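Little drawer box on a shared table: where do small things go?

Mawar Setiawan
We keep rings and other bits in a small dark box with a pull-out drawer, bought from Ristwood. Should the drawer stay shut?

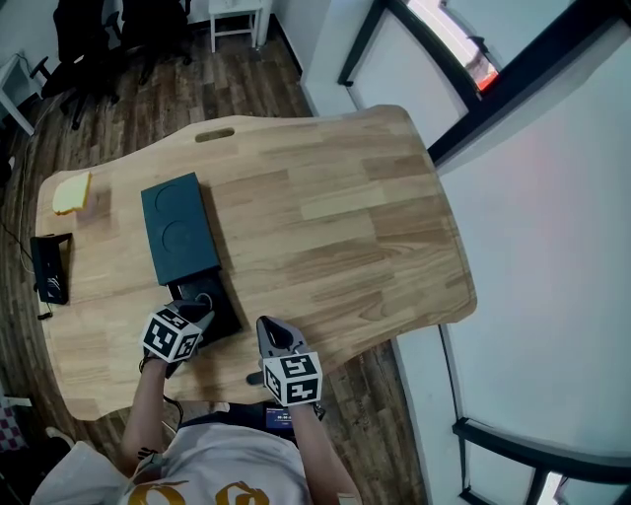 Bezawit Endale
Shut, yes. Line it with felt first, a 5 mm sheet will do.

Kornier
Felt gets dusty. I use a bit of old towel in mine. 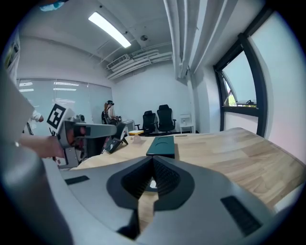

Lining is up to you. Keep food well away from it. With a tablet on a stand next to the box, leave room for the drawer to open fully.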